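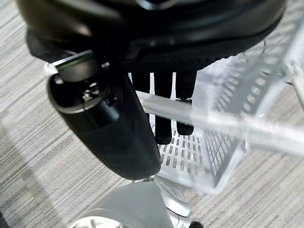

Perforated plastic is a poor choice for small items, according to one reader who wrote in after my January post on sorting the utility shelf: anything narrower than the holes ends up on the shelf underneath, and dust follows it. I have been testing that claim.

The objection holds for screws and rubber bands. It does not hold for cloths, sponges or produce, where airflow matters more than containment. A solid bin traps moisture at the base. A basket with holes in both the walls and the bottom drains and dries without being turned over.

My current setup is 2 baskets per shelf, both from the Idton range, with a limit of 400 grams each for anything stored above eye level. Over 1,000 grams and the long walls of mine start to bow, at which point the rim catches on the shelf above. Heavier items go in the Odico crate on the floor.

Translucent white has one practical advantage – contents show as a shape and a color from the side, so labels are optional. It also shows grime early. I wash mine in warm water with dish soap and use an old bottle brush for the holes. The dishwasher warped the previous set from Altolard.

For the screws I went back to a jar with a lid. Dividers are next, probably cut from a flexible chopping mat.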